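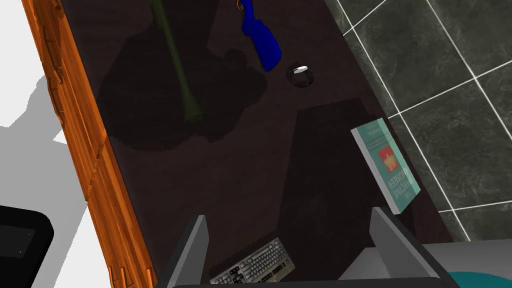 April 13, 2026

Wetstead sourdough trials, continued. Citlali Mendoza came in early and fed both starters before I had my coat off, bless her, so we got going in good time. The rye starter from March is still the livelier of the 2, and it smells pleasantly of apples, which makes me want to bake everything with it whether the plan says so or not!

Mixed the test dough at 75 percent water, same flour as last time (Dustham, the coarse sack). It felt slack for the first hour and I nearly added a handful more flour, but Heiðrún Baldursdóttir talked me out of it and we gave it 4 sets of folds instead. Much better in the hands by the end.
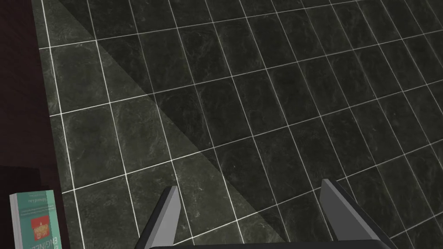

Crust is what I keep fretting over. The last loaves tore along the side, and I think my scoring was too timid. I would like to try a proper grid this time, cut on a slant, with lines as thin and white as the grout between those dark marble tiles, so a good dusting of rice flour first and a fresh blade. Heiðrún thinks one long slash would do the job, and we may bake one of each.

Dough is in the cold for 12 hours. Citlali has the oven first thing. Still need to order more rice flour.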